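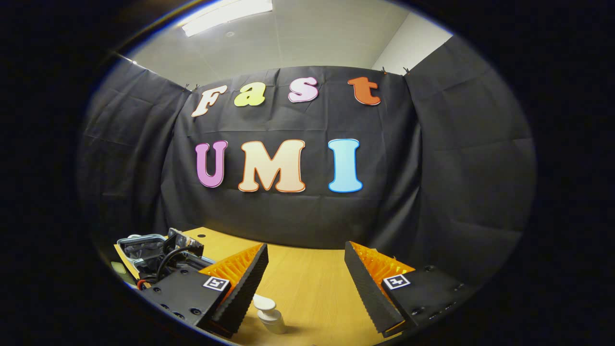 Can a machine do the household chores yet?

Some of them, slowly, and only in the house where it has learned them. It can put a cup on a shelf if the shelf stays where it was. A drawer that sticks is still too much for it.

I wrote these two lines on the first page of the notebook in December, before my first shift at Tritora, because my sister asked me the question on the telephone and I wanted to have an answer ready for the next time. After that I used the notebook for bottles.

The work was easy to explain. You hold the tool in your hand, you go to the bottle, you close the orange fingers on it, you lift it, you put it down in another place. Then you do it again. My shift was 200 times, with a pause for tea in the middle. The woman who taught me had cleaned hotel rooms before, the same as me, and she said that I was too polite with the bottle.

"You wait before you take it," she said. "What are you waiting for?"

I did not know. In the hotel we always waited a little before we touched the things of a guest. I told her this and she laughed, but kindly, and she wrote on my sheet: no waiting.

There were curtains on three sides of the table, dark grey. For the first days I thought of a hospital, and then I thought of the place in the station where one makes passport photographs. The word UMI was on the curtain in big letters, with Fast over it, like in a room for small children. I looked at these letters more than I have looked at any painting. I liked the purple U best. When my arm was tired I told myself: ten more, for the U.

The bottle was white and very small. At home I tried to do the same with the bottle of my eye drops, with my own fingers, and I watched how they did it. This was a mistake. For one whole evening I could not pick up a spoon without thinking about it.

The recordings went to Leka. Leka was the machine on the floor above, and we were not forbidden to visit it, but one had to ask. I asked in my third week. They let me stand behind a yellow line at four in the afternoon.

They had built a kitchen for it, with a sink and a real window that looked at a wall. Leka had to clear a table and bring the things to the side of the sink. It took a plate and carried it well. It took a glass, and this was also well done, better than I had expected, with a small turn at the end so that the glass did not knock on the tap. Then it came to a little bottle of vinegar, and it stopped.

The arm stood over the bottle. It stayed there for as long as you need to say "excuse me" to somebody. Then it closed its fingers and lifted.

"It does that," said the young man with the computer. "Only with bottles. We are trying to find out where it comes from."

I kept my eyes on the yellow line. I had 400 bottles in the notebook already from before my teacher corrected me, and I knew very well where it came from. I did not say it. I asked him if it could make a bed.

"No," he said. "Beds are terrible."

I was glad about the beds, I must admit it. In the hotel I made 20 of them in a day, and with the corners I was always quick.

Later that winter a company called Hender bought one of the machines for its shop, to put goods on the shelves at night. My teacher heard that it was good with boxes and bad with everything in a bag, and that a man still had to come in the morning and walk behind it, putting the labels to the front. He was paid for two hours. Before, he was paid for six. She told me this while she was washing her cup, and then she washed mine also.

My sister called again on a Sunday-quiet kind of evening, with no traffic outside. She asked if the machine could do her ironing now. I read her the answer from the first page. She said that it sounded like our father, who could also put a cup on a shelf if the shelf stayed where it was.

Then I told her about the vinegar. She was silent for a moment.

"So it has your manners," she said.

"Only with bottles."

"Will they take it out?"

I said that they probably would. The next morning I took my tool from the hook, number 263, went inside the curtains and began. I was alone there. With the first bottle I waited a little.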